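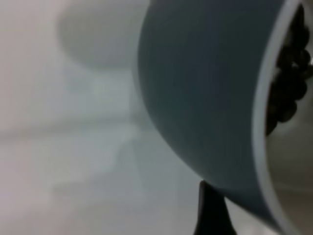

How a Glaze Gets onto a Pot

A plate, a mug and a bathroom tile usually have one thing in common. Each has a thin skin on the outside, made of a different material from the body underneath. The skin is called a glaze. It is a kind of glass, and it was melted in place.

This page explains what a glaze is made from, how it is put on, and what happens to it in the kiln.

Clay before firing

Clay is made of very small, flat grains of mineral. Between the grains there is water. The water lets the grains slide over each other, and so wet clay can be bent and pressed into a shape.

When the shape is left to dry, the water between the grains goes into the air. The grains move closer together and the pot shrinks. A dry pot that has not been fired is called greenware, although it is not green. It is weak. If it is put in a bucket of water it will fall apart into mud.

Firing changes this. A kiln is an oven that gets much hotter than a kitchen oven. Inside it, the clay loses water that was locked up in the mineral itself, and the grains begin to stick to each other for good. After that the pot cannot be turned back into mud.

The first firing

Many potters fire a pot twice. The first firing is called the biscuit firing, or bisque. The word biscuit here has nothing to do with tea. It comes from an old word meaning "cooked twice".

A biscuit-fired pot is hard, but it is full of tiny holes called pores. You can test for pores with a drop of water. On a window, the drop stays where it is. On biscuit ware, it sinks in and leaves a darker patch. The potter needs those pores for the next stage.

What is in a glaze

Most glazes have three kinds of ingredient.

The first is silica. This is the same material that makes up most sand. Silica turns into glass if it is heated enough and then cooled, but on its own it needs more heat than most kilns can give.

The second is a flux. A flux makes the silica melt at a lower temperature. Different fluxes are used for different kinds of pot. Wood ash contains flux, and potters in several parts of the world found this out when ash from the fire landed on their pots and melted.

The third is alumina, which often goes in as a small amount of clay. Alumina makes the melted glaze stiff. Without it the glaze would run down the pot like syrup and glue it to the kiln shelf.

Colour is added on top of these three. Iron can give yellow, brown, green or nearly black. Copper can give green or red. Cobalt gives a strong blue, and very little is needed.

The ingredients are ground to a fine powder and mixed with water. The result is thick and cloudy, like cream. At this stage it does not look like the finished glaze. A mixture that fires to blue may be pink in the bucket, and one that fires clear is usually white.

Putting it on

The simplest method is dipping. The potter holds the pot, lowers it into the bucket, counts a few seconds and lifts it out. The pores pull the water into the wall of the pot. The powder is too large to follow, so it stays on the surface as a layer. The layer feels dry within a minute or so.

Thickness matters. A thin coat may come out rough or pale. A thick coat may crack while drying, or run in the kiln. Thickness depends on how long the pot is in the bucket, how much water is in the mixture and how thirsty the pot is.

Glaze can also be poured, brushed or sprayed. Pouring is useful for the inside of a jug. Brushing is slow and usually needs more than one coat, but it allows patterns.

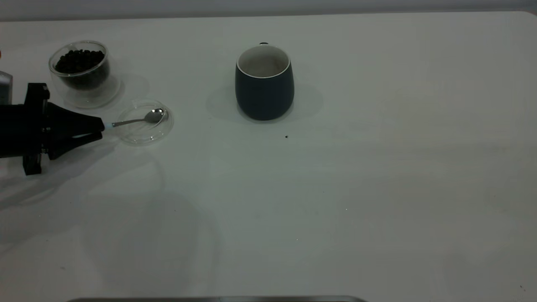
Before the pot goes into the kiln, the foot must be wiped clean. The foot is the ring on the bottom that the pot stands on. Turn over a mug at home (an empty one) and you will probably find a rough, bare ring there. That is where it touched the shelf. Some factories glaze the foot as well, and stand each piece on small pointed supports. Look for three little marks underneath.

Test tiles

It is hard to guess what a glaze will do, so potters make test tiles. A test tile is a small piece of the same clay with one glaze on it and a number scratched into the back. The number matches a line in a notebook, where the recipe is written down.

The Trornness Pottery Workshop keeps its test tiles on a long board by the door. Haris Niazi, who looks after the glaze room there, has numbered them up to 845. Tile 101 and tile 732 have the same recipe, weighed out from the same sacks. Tile 101 is shiny. Tile 732 is dull, like eggshell. The difference is in the cooling. Tile 732 was cooled slowly, and very small crystals had time to grow in the surface.

Crystals scatter light in all directions. A smooth glass surface sends it back in one direction, and we see that as shine. A glaze without much shine is called matt. Some matt glazes are made by slow cooling and others by changing the recipe.

The second firing

The glazed pots are loaded into the kiln again. They must not touch each other. Two pots that touch will be joined when the glaze melts.

As the kiln heats up, these things happen in order:

The last of the water leaves the glaze powder.
Some ingredients break down and give off gas, which makes bubbles.
The flux begins to melt and starts to dissolve the silica.
The whole layer becomes a thick liquid.
The bubbles rise and burst, and the surface closes over them.

If the kiln is turned off too early, the last step is not finished. The burst bubbles leave small pits called pinholes.

The kiln is then left to cool with the door shut. This often takes longer than the heating. Opening the door early lets in cold air, and a pot that cools unevenly may crack. The crack can make a clear ringing sound, and potters call this kind of fault dunting.

When glaze and clay do not agree

Nearly everything shrinks as it cools. A glaze and the clay under it both shrink, but not always by the same amount.

If the glaze shrinks more than the clay, it is stretched too tightly and splits into a net of fine lines. This is called crazing. Some potters do it on purpose and rub ink into the lines. On a plate used for food it is a fault, as the lines can hold dirt.

If the glaze shrinks less than the clay, it is squeezed, and flakes of it can pop off at the edges. This is called shivering. It is less common than crazing and more serious, as the flakes are sharp.

Something to try

You will need 2 pieces of unglazed terracotta, such as broken flowerpot with no sharp edges, and a glazed tile. Ask an adult to find them. Weigh each piece dry on kitchen scales and write the number down. Leave them all in a bowl of water overnight. In the morning, wipe them with a cloth and weigh them again. The extra weight is water held in the pores. Compare the terracotta with the tile, then look at the back of the tile and see if it is glazed there too.

Words used on this page

Biscuit: pottery that has been fired once and has no glaze.
Crazing: fine cracks in a glaze.
Flux: an ingredient that helps others to melt.
Foot: the ring a pot stands on.
Greenware: dry clay that has not been fired.
Kiln: a very hot oven for pottery – the "n" may be sounded or left silent.
Matt: without much shine.
Pore: a tiny hole.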